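Budget for a second two-arm cell, sanity check please

bollville_bench
So we have 2,921 left to spend before October and I want a second cell just like our first. The Fimer quote for the arm pair eats most of it. That leaves me 216 for rail, mounting plates, cable and whatever we put on the walls. Doable?

rail_and_tie
Tight – Fimer charged us 212 for shipping alone. Did you include that?

bollville_bench
Ugh. I did not.

gripstock
I'd skip the second cell and buy spare grippers. You'll break one before you need four arms.

rail_and_tie
Disagree! Spares sit in a drawer. Villaseñor sells cut rail cheap, and Flullamside had 16 end brackets in their clearance bin last I looked.

bollville_bench
Okay, the current setup, snack tray and tongs job:

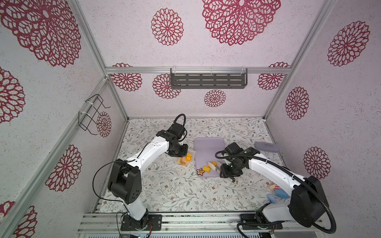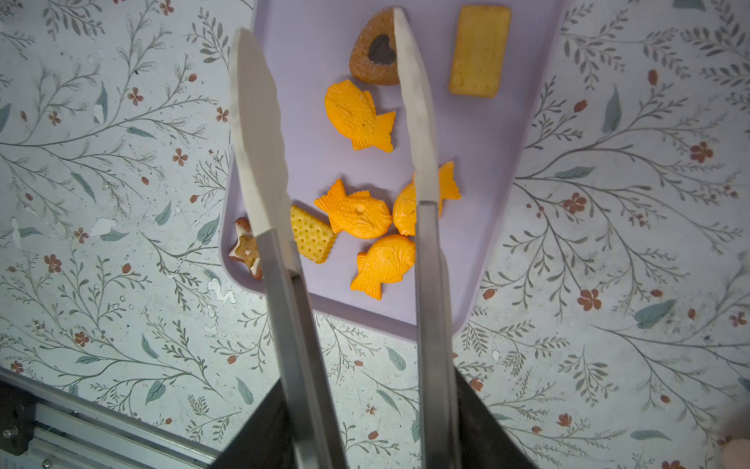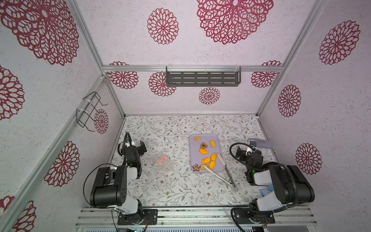 I'd go with the same rail and zip-tied racks again, they cost next to nothing. Shipping is what kills me. Has anyone gotten Fimer to combine orders?

gripstock
Once, by phone. Email went nowhere. Still say spares.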